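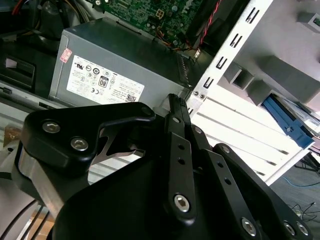 Slide 1: gripper inside an open desktop computer case

Small firms and public money: what the Jistach support round did
Speaker notes, Myrto Pappas
Regional business forum, 3rd December

Opening
Thank the hosts. Say the talk runs to the coffee break and that questions are fine as we go.

I work on small business lending. Tonight I want to look at one round of support, the loan guarantees and wage grants offered in Jistach, and ask who used them. I am leaving interest rates for the panel afterward. If someone asks, say so and move on.

Slide 2: The size of the round
1,395 firms applied. 1,037 were approved. Leave the two numbers up for a moment.

Most of the firms turned down had incomplete tax filings. Very few were refused on credit grounds. Say this slowly, as the local paper reported it the other way around in November and people will have read that.

Slide 3: What was on offer
There were two parts. The first was a guarantee on bank loans, so that the bank carried less of the loss if the firm failed. The second was a grant toward wages, paid every quarter, for firms that kept their staff on.

The guarantee got the headlines. The wage grant got used more. Owners I spoke with did not want more debt. They had orders coming in and not enough cash to cover payroll while they waited to be paid.

Slide 4: Skedstead
Skedstead is a freight and storage firm. It had 12 employees when it applied and asked for the wage grant only. The owner told me the form took one evening and the bank letter took three weeks. (Pause here, people usually want to react to that.)

They kept everyone on. I can't say the grant caused it. The owner thinks they would have let two drivers go without it.

Slide 5: Sfakianakis
Family bakery supplier. They took the guarantee and bought a second oven line. Sales to local shops went up, but so did the price of flour and power, and the margin is thinner than before. They are still paying the loan.

Use this one to make the point about timing. Cheap credit helps when a firm already knows what it wants to buy. It does less for a firm that is waiting for customers to come back.

Slide 6: Kostura
Skip if short on time. Kostura applied, was approved, and never drew the money. By the time the papers were signed, a supplier had given them longer terms.

Slide 7: What I would change
Pay the wage grant monthly.
Let firms fix a tax filing after they apply, with a deadline.
Publish the number of loans drawn as well as the number approved. At present we only see approvals, and Kostura counts the same as everyone else.

The third one costs almost nothing. Push it if anyone from the ministry is in the room.

Slide 8: Exports
Short slide. Most of these firms sell at home. A weaker currency raises what they pay for fuel and parts and brings in few new buyers. Exporters had a better year, and the national figures lean on them heavily.

Questions
Likely to come up: fraud checks (done by the banks, I have no data), and whether there will be another round (not announced).
Handout is on the table by the door. Contact details are on the back page.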